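The Plates Come Back on Saturday

In Clovville, a lending library for dishes has changed how people throw parties

By Nuanchan Thammasiri

The old feed store on Mill Street in Clovville opens at 8 a.m. on Saturday, and by ten past there is usually a line. People stand in it holding milk crates, laundry tubs and banana boxes. Inside the crates are dirty plates.

The Clovville Dish Library owns 2,559 pieces of tableware. Anyone in town can borrow them for a week. A household pays 15 dollars a year, and a wedding or a church supper pays a flat 20 on top of that. Borrowers are asked to scrape the dishes but not wash them. The library has its own dishwasher, a used commercial model bought from a school in Iltbridge that was replacing its kitchen.

Pichit Bunnag started it after his daughter's graduation party. He had fed most of the street that afternoon and filled four trash bags with foam plates. "I had a cupboard full of good dishes I didn't want to put out because there weren't enough of them," he told me. "My neighbor had the same cupboard. So did her sister."

The first collection came out of those cupboards. Bunnag put a note in the window of the hardware store in March asking for plates, bowls and serving dishes in any pattern. He got a lot of brown stoneware and a great deal of wheat-sheaf china that had come free with gas purchases decades ago. One family brought a full set for 12 with a gold rim, which can't go in the microwave and is almost never borrowed.

Mismatched sets turned out to be less of a problem than he had feared. Brides like them. The trouble was stacking. Plates from different makers don't sit flat on each other, and a crate of mixed ones rattles all the way home in the back of a car. In the first year 129 pieces came back chipped or broken. Bunnag now sorts by the width of the foot ring, the raised circle underneath, and ignores the color. Breakage has dropped to a piece or two a week.

Borrowers are not charged for a broken plate. They are charged for a missing one, two dollars, and the money goes for dishwasher salt. Forks go missing more than anything else. The library stopped buying them new and takes whatever the thrift store in Srithong has in its bin.

Plain round plates in light colors are what people ask for first. They suit a birthday as well as a funeral lunch, and food shows up well on them.

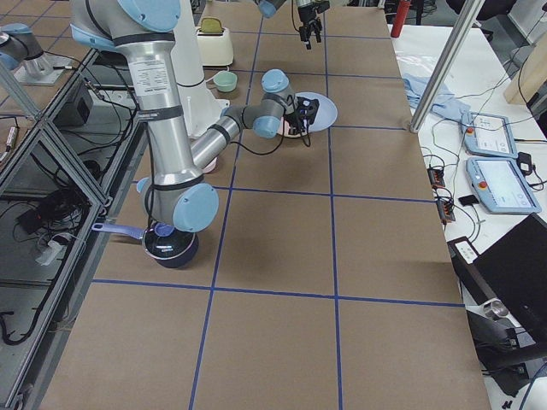

A light blue plate on a table covered in brown paper.

Other towns have asked how it works. Skasport opened its own dish library last fall in a room behind the fire hall, with bowls only to begin with, because the chowder supper is the biggest event of its year. Iltbridge tried and gave up after a few months. It had plenty of plates and no dishwasher, and the people who had offered to wash by hand got tired of it.

Bunnag's advice to anyone starting out is to find the machine before collecting a single dish. After that comes shelving, deeper than seems necessary, with the heavy platters at waist height.

The Clovville shelves are nearly full. Cake stands are no longer accepted, and neither are mugs with writing on them. Punch bowls are still wanted. The library has one, and it is booked through the end of June.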